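Opinion > Home Life > Walls and Paint

14 March 2022
By Yutong Jia

I painted my front room in January, and I'm still walking in there with my coffee just to look at it. It's grey. A pale grey with a bit of green in it, the sort of color people call boring, and I love it more than any color I've ever lived with!

My last apartment had one deep red wall, because everyone was doing one wall then. I liked it for a month. After that I noticed it every single time I came through the door, and by spring I was arranging the furniture so that I sat with my back to it. A strong color wants you to have an opinion every day. Some people thrive on that (my brother's kitchen is orange and he sings in it), but I get tired.

Pale grey is busy in a different way. At breakfast mine is close to blue. By four o'clock the side near the window has warmed up to something like oatmeal, and on a rainy day the green comes forward and the whole room feels like the inside of a shell. I got all of that out of one can!

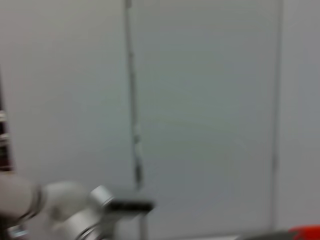

Doesn't a plain wall make a room feel unfinished? It can for the first couple of weeks, until you have lived with the light on it and worked out what, if anything, you want to hang there.

My neighbor Ihor Hrynyshyn, who painted houses for 20 years, told me to put up big samples and leave them alone for 7 days. I thought that was excessive. I did it anyway, with three greys, and the one I had been sure about went purple every evening when the lamps came on. The one I picked was my last choice on the first morning. So please, if you take anything from me, buy the sample pots, and look at them at night too.

I know the complaint about grey. Too many rentals, too many offices, too many houses painted to sell and then never repainted. Fair enough. A flat, cold grey under bad ceiling lights is a sad thing, and I've worked in that office. But I'd blame the lights first. Swap in a couple of warm bulbs, set a lamp low in the corner, and see what the same paint does before you give up on it.

I'm doing the hallway next. It has no window at all, so I may need to go lighter, and there are already four squares of sample paint by the coat hooks.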